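Is a thermoelectric mini fridge worth it for a small office?
Posted in Appliances, May 6, 2018

Wanda Tillman
I want something to keep lunches and a few drinks in at work. The Foltier is on sale, and the listing says it "cools like a full-size unit and uses less power than a light bulb." I have trouble believing both halves of that. It doesn't have a compressor, just a fan and a cooling plate. Our office gets warm in the afternoon. Would you trust it with chicken salad? Someone at work says to get the Atitz instead, but as far as I can tell it's the same box with a different badge.

Krishnamoorthy Hegde
I wouldn't trust it. Most of these cool to so many degrees below the room, and the fine print usually says so if you dig. Say the room hits 80 and the thing manages a 30 degree drop. You're at 50, and food safety people want 40 or lower. Soda is fine, chicken salad isn't.

The power claim is slippery too. A compressor shuts off once it's cold. The plate type often runs all day trying to get there. Look for yearly kWh on the label. If a seller only gives you watts, or nothing, I'd move on. I paid 62 dollars for one in March and it now holds seltzer.

Put a cheap thermometer in a glass of water on the shelf and leave it overnight before you throw out the box. Don't go by the display on the door, if it has one.

Abdelkrim Morsy
mine is fine, had it 19 months, never got sick. people worry too much

Eliécer Mosquera
Never getting sick isn't a measurement. Agree with Krishnamoorthy on the thermometer. Also give any fridge some space at the back, and skip the extended warranty. For 100 dollars or so more you can get a small compressor model and stop guessing.
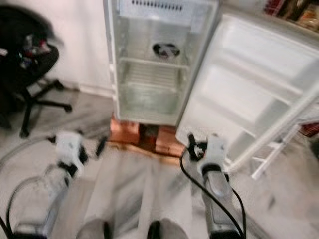
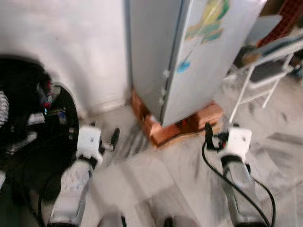
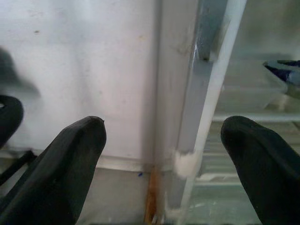
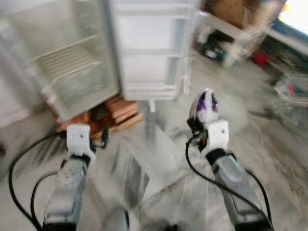 First photo: small fridge with the door open, vent slots along the top of the back wall.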